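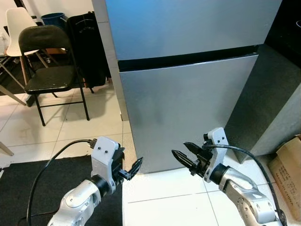 The Shared Refrigerator: Care, Cleaning and Good Order

In most staff kitchens the refrigerator is the largest appliance and the one that receives the least attention. It is opened many times a day, wiped when somebody spills milk, and otherwise left alone until it begins to smell. The facilities office at Melen House, which looks after 62 kitchens across its buildings, revised its guidance on the subject in February 2020.

Abla Hourani, who led the revision, began with the outside of the appliance. Brushed metal finishes show every fingerprint, and the middle of a door is where smudges collect. Her guidance asks for warm water, a little washing-up liquid and a soft cloth, drawn along the grain of the metal and followed at once by a dry one. Scouring pads and bleach are not permitted. "People reach for the strongest product in the cupboard," she says, "and the mark they leave is there for good."

Recessed handles need separate treatment. The groove between an upper and a lower door gathers grease and crumbs out of sight, and a cloth passed over the front will miss it altogether. A cloth wrapped round a wooden spoon handle will reach the back of the channel. Door seals should be cleaned at the same time, with particular care at the lower corners.

Inside, the office recommends a fixed place for each kind of food. Raw meat is kept covered on the lowest shelf of the fridge compartment, cooked dishes go above it, and opened jars stand in the door. Containers carry a name and a date. Anything undated is removed at the end of the week.

The floor is part of the same task. White tiles beneath a lower door soon show drips, and any mat should be lifted and washed on both sides before it is put back. Kitchens in the Lloyd and Brellano wings will adopt the full routine in June, when their cleaning rotas are next renewed. Printed copies of the guidance may be requested from the facilities office.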